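4.2 The opened can as a household object

The previous section dealt with vessels that have a home. A mug goes back on its hook and a saucepan goes back on the shelf, and the people we interviewed could say where these places were even when the mug and the saucepan were plainly elsewhere. We turn now to a class of object with no home at all. The drinks can enters the kitchen sealed, is stored, is opened, and from then on belongs to a category for which none of our participants had a word. One of them, after a long pause, offered "pending".

We take the opened can seriously for two reasons. The first is that it is common. In the 675 diary entries collected in the Varghese flats, cans appear more often than any other single-use container, and they appear in places where nothing else does: on the edge of the bath, inside a shoe rack, on top of a smoke alarm that had been taken down to stop it beeping. The second is that it divides households. Disputes over plates tend to be about who should wash them. Disputes over cans are about whether the thing is finished, and so they have the flavour of an inquest.

A sealed can presents no such problem. It may be stacked, rolled to the back of the fridge or thrown across a room to a friend, and all of these treatments are reported in the diaries. Once the lid has been opened the can must be kept upright by everyone who comes near it, including those who had no part in the decision to open it. Unnithan calls this the "inherited duty" of the open vessel, and the phrase is hers alone; Gounder would have preferred "nuisance".

What makes the duty awkward is that a can keeps its contents to itself. A glass shows its level to anyone who walks past. A can has dark sides and a small opening, and a person standing at the worktop with a cloth in one hand learns very little by looking (Figure 3). The lid does tell them one thing, namely that someone has started.
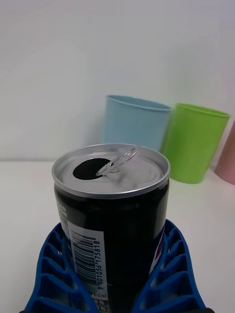 Figure 3. Opened drinks can, seen from above and to one side. The pull tab is raised and the drinking opening is dark.

Participants had therefore developed tests. The most widespread was the lift, in which the can is raised a little way and its weight judged. The lift is quick and discreet, and its users trusted it well beyond its merits. The swirl was favoured by those who wanted a second opinion. A small number admitted to the tap, a flick of the fingernail against the side, and were able to describe in some detail the difference between a full note and an empty one, although when we asked them to demonstrate they disagreed with one another and, in one case, with themselves.

None of these tests settles the matter, because an amount of drink is only half of the question. The other half is whether anybody still wants it. A third of a can left at breakfast may be rubbish to the person wiping down and a treat in reserve to the person who left it. One couple in the Tronby house had agreed a rule that any can in the fridge was alive and any can out of it was dead. The rule held until January, when the kitchen became so cold that the windowsill was granted fridge status, and the whole arrangement had to be negotiated again.

The pull tab deserves a paragraph of its own, and to our knowledge has not had one in this literature. Several participants used it as a signal. A raised tab was taken to mean that the drinker was coming back, a tab pressed flat that they had gone for good. Others turned the tab sideways to mark a can as theirs, a system that works well for the first person in a household to think of it. We found 2 households in which the same position of the tab carried opposite meanings for different members, and where this had been going on, apparently without discovery, for as long as they had lived together. Our interview brought it to light. We have since been thanked by one party and not by the other.

Labels were of surprisingly little use. Participants shown a can with the brand turned away from them seldom turned it round to check what it was. They asked whose it was. Barcodes and nutritional panels, on which so much small type is spent, went unread by everyone except a boy of nine who was waiting for his toast.

We draw from this a modest change to the coding scheme. In the earlier Hedumier study, containers were coded as full, part-full or empty, as though a tidier's main difficulty were one of volume. We have added the code "claimed", to be used wherever a participant hesitates over a can, puts it down again, or calls a name up the stairs. The new code took up more of our meetings than the other three together, and Gounder still holds that calling up the stairs ought to be counted separately. Those entries are marked with an asterisk in the tables that follow.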